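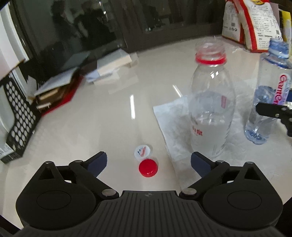

Ticket 700 – Open day demo, bottle cap station
Site: Drostemville
Opened by: Bo-ram Geum
Status: Open

Friday, 2 p.m. Left finger slow to close during the visitor demo. Right finger fine. Visitors from Karabulut were trying the hand-held gripper on a red cap.

2:13 p.m. Restarted the Korkico logger. No change.

2:20 p.m. Checked the linkage on the left side by hand – stiff near the end of travel. Swapped to the spare unit and carried on.

Spare closes normally. Faulty unit tagged and going back to Stendach on the next run. Please send a replacement before the April visit.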